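12/9/19
By Nahuel Durán

So I spent most of the weekend with a spreadsheet open and a cold cup of coffee next to it, trying to work out how much robot we can afford. If you read my last post you know the short version: our little group wants an arm that can do kitchen chores, the kind of stuff you do without thinking, like turning a burner down when the pot is about to boil over. What we have right now is a budget line with a question mark in it and a lot of opinions.

I love this part, I have to admit. Other people like shopping for cars. I like shopping for cars too, but a car never comes with a separate quote for its hand!

And that's the first thing I want to write down for anybody else planning a purchase like this. The arm is one number. The gripper is another number, on another quote, sometimes from another company, and the first time I added things up I left it out completely. Then there's the mount, the cables, the emergency stop, the safety mat if your building wants one (ours does), shipping, and a line called "commissioning" that I still think is mostly a person driving to us and plugging things in.

We have two quotes on the table. Jasex came in first. Their arm is the nicer one on paper, it has a bit more reach, and the salesperson answered every email the same day, even the dumb ones. Ovar is cheaper for the arm and then gets its money back on everything else. Want the longer cable? Extra. Want the software seat for a second computer? Extra, and every year. By the time I had both columns filled in, the difference between them was $371. After all that! I went back over the formulas twice because I was sure I had dropped a row.

With the totals that close I stopped looking at price and started looking at how we'd use the thing. And here I've changed my mind since the summer.

Back then the plan was to buy the arm first, bolt it down next to a real stove, and learn as we went. Espinoza (he's the one who signs for things, so we all listen) asked me a very simple question: what happens to the schedule if the arm shows up and it can't reach the back burners? I didn't have an answer. I had a tape measure and a brochure. A brochure reach is measured straight out from the shoulder, and nobody cooks straight out from a shoulder. You go over things, you go around the pot, you come at a knob from the front with your wrist bent.

So we turned it around. Simulation first, hardware second. We put a kitchen together in Tundico, which is the simulator we've been paying for anyway, and we've been running the chores in there before we commit to a purchase order. The license was already in the budget. What wasn't in the budget was the graphics card, and I'd set aside $1000 for that and I'm glad I did. If you're planning something similar, please put the computer in your equipment list. I've seen people treat it like office supplies and then wait forever for a render.

The kitchen itself took longer than I expected. A stove sounds like a box with a flat top, and then you start caring about where the knobs are, how far they stick out, how much room there is under the microwave, whether a cabinet handle is going to catch an elbow. I kept going into my own kitchen to look at things I've lived with for years. My wife asked why I was photographing the toe kick.

The chore I've been stuck on is the stove knobs. Picking up a cup is easy to brag about, but a knob makes you line up the whole arm, and it sits low on the front of the range, right where the elbow wants to be. It's also the chore that decides the gripper quote, so there's real money riding on it.
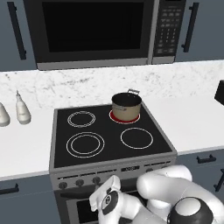
The arm down by the stove knobs, with the back-right burner on under the pot.

I've been staring at setups like that one a lot. You can see how much of the space in front of the oven the arm takes up when it works that low. On a parts list the joints are just a row of numbers, and then you see one that size next to a cabinet and you start thinking about where a person would stand. That moved the mount up my list. I had us down for the basic fixed pedestal, and now I'm asking both companies what they charge for one with adjustable height. Jasex has answered already (of course). Ovar is "checking with the team."

On fingers, I'm leaning toward the standard set plus one spare set of pads. I know, spare pads are boring! But pads wear out, and at my old job we once lost a good chunk of a month waiting on a bag of rubber that cost less than lunch. We're putting 5 pairs on the order and I'm not letting that line get cut.

What I haven't figured out is the service plan. Jasex wants us to take 2 years up front. Ovar lets you add it later at a higher rate, and my gut says we'd never get around to adding it, and then something would break. If any of you have bought an arm with a plan like that, did you use it? Did they send somebody out or did you end up mailing the whole thing back in a crate? Tell me in the comments, I'd rather hear it from you than from a sales deck.

The order has to be in before the end of December or the money rolls back into the general pot and I get to have this whole conversation again next year. I still want to try the oven door in the simulator before then, and maybe the microwave if there's time, although the microwave is high enough that I may just write it off for this round. Espinoza gets the spreadsheet tomorrow. I'm going to go fix the column widths so it prints on one page.

Related posts
How much robot do we need, anyway?
My equipment spreadsheet, tab by tab
Setting up a first kitchen in Tundico
Questions I ask before I answer a sales email
Pedestal, cart or countertop: where to put an arm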